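The Starach Snack Box, Two Months In: A Review From Somebody Who Eats in Bed

August 2021

I have a weakness for individually wrapped snacks, and I may as well admit it at the start so you can adjust your opinion of my opinion. When the Starach assortment came up in the sale I ordered it the same evening, had a second thought about it over breakfast, and was very glad by lunchtime that I hadn't canceled.

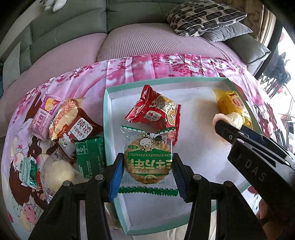 What you get

Starach sells a mixed box of Chinese packaged snacks, some sweet and some savory, and the mix changes from one box to the next. You don't get to choose, apart from ticking a box if you would like more sweet than salty (I ticked it, of course). Mine leaned toward soft bakery things: a Swiss roll in pink packaging with a purple label, a soft pink-and-cream roll, and a pastry in a yellow wrapper with a red oval logo that I had my eye on from the first minute. Then there are the crackers, the big round ones in clear wrappers, with green lettering and a little cartoon cow and mushroom. I'm very fond of that cow.

I don't read Chinese, so a fair amount of this was guesswork, and Starach could be more helpful there. The card tucked in with my order listed the contents by number, but the numbers didn't seem to match anything on the packets. If you have allergies to worry about, please write to them first. I did write, to ask about nuts, and got a polite and complete answer the next day, so the information exists. I only wish they'd print it!

The crackers

I'll start with these, as they're what I would buy again tomorrow. They're thin and crisp and a good bit lighter than I expected, with a savory flavor that creeps up on you after the second bite. I had them with tea, I had them with tomato soup, and once I had them with peanut butter, which my sister thought was disgraceful. The single wrapping is the real pleasure of them, I think. A big sleeve of crackers goes stale in my kitchen before I've reached the middle, and these were as crisp at the end of the box as on the day it came. A couple had broken in the mail, and they went into the soup.

The soft rolls and pastries

These are a little more up and down. The Swiss roll is lovely, very soft and properly light, with a cream that tastes of cream and isn't so sweet that it makes your teeth ache. The pink-and-cream roll is closer to a sweet milk bread, and it's the one I'd give to a child, or to myself at ten o'clock at night. It does squash easily, so don't let anything heavy sit on it.

The pastry in the yellow wrapper I had built up too much in my mind. It's fine! It's rich and crumbly and a bit dry, and it needs a hot drink beside it. My sister liked it best of everything, so there you are.

There was also a red packet with white and yellow lettering, and I opened that one expecting something sweet, which was my own silly fault. It was spicy. It was good, too, once I had recovered, but keep a glass of water handy if you're as tender about chili as I am.

The lid makes a tray

A small thing that pleased me more than it should have. The lid I use for sorting is white inside with a mint-green rim, shallow and a good size, and it makes a very decent tray. I tip the snacks out onto the bedspread, choose my few for the evening, and put them in the lid so that I'm not rummaging through the whole pile with one hand while I read. It has gone rather bendy at the corners, and I wouldn't trust it with a cup of tea, but it keeps the crumbs together and it didn't cost me anything extra.

How it compares

Back in March I tried the Cokeck box, and I had the smaller Espinoza one before that. Cokeck packs its box more carefully, and nothing of mine was broken, but there was a lot of the same hard candy in it and I gave most of that away. Espinoza's was all cookies, good ones, and I'd happily send it as a gift. For variety, though, Starach is ahead of both, and it's the only one of the three where I found myself hiding things at the back of the cupboard.

Small complaints

The box is bulky for what's in it, and there is a great deal of wrapper left over by the end. I felt guilty every time I emptied the trash. Delivery took 10 days, which the website does warn you about, though in very small print. And I'd love to be able to order just the crackers. I asked about that as well, and they said they're thinking it over.

Would I buy it again?

I already have. The second box is on its way, and I've ticked "more salty" this time for the sake of the crackers. If you like your snacks neat and predictable, you may be happier with Espinoza, but if you enjoy opening something without quite knowing what it is, I think you'll have a very nice time with this one. Just go carefully with the red packet.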